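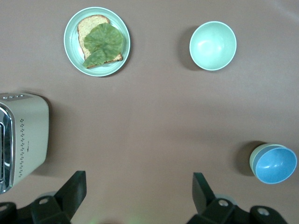 Plate station, seen from the wrist: bread and lettuce on the green plate, fingers open.

Tirkano Bench Arm with Two-Finger Gripper

Hi, I'm Solène Charpentier, and I look after the kitchen range at Liltex. Before that I spent years on the cold line at Cado, plating staff lunches (300 on a busy day!), so when customers ask me what the Tirkano is like to work next to, I tell them what I would have wanted to know back then.

It's a bench arm for repeat work with plates, bowls and light food. You show it where things live on your counter, you show it where they should go, and it gets on with it. The wrist camera looks straight down at the work, which I love, as you get the same view on the tablet that the arm is using. If it's hesitating over a bowl, you can usually see why before you've put your knife down.

What changes for the crew

I'll be plain about this part, as it's what people ask me about in the parking lot after the demo. The arm doesn't make lunch. Somebody still decides what goes on the bread, somebody tastes the dressing, and somebody notices that the lettuce is past it. What goes away is the reaching and the setting down, over and over, with your shoulder complaining by two o'clock. At Cado the person who used to set plates now runs the station: loads it, watches it, wipes it down, fixes the layout when the menu changes. That's a different job and it needs training and, in my opinion, a different pay line. Please talk to your people about that before the crate shows up.

It also sets the pace in a way that takes getting used to. My old crew hated that for the first week or so and then turned the speed down, which anyone on shift can do from the tablet. No password, and I fought for that one.

Soft stuff is still the hard stuff. A bowl is easy. A slice of bread with a floppy leaf on top takes some practice runs, so plan on a slow day or two if you want open sandwiches moved in one piece.

In the box
Arm with bench clamp
Two-finger gripper, black
Wrist camera, fitted
Tablet and wall holder
5 spare finger tips
Stop button on a long cable (mount it where your left hand can find it)

Good to know
Station layouts saved: up to 168
Setup visit: included, one shift
Guards and floor marking: Ó Gríofa, ordered separately
Trial: 7 days in your own kitchen, with your own plates

About that trial: use your real dishes! Shiny bowls throw highlights, pale plates on a pale counter can be tricky, and I'd much rather find that out with you standing there than by email. Trial slots for August are open now. Write to the Liltex kitchen desk, tell me how long your counter is and what you serve, and I'll call you back myself.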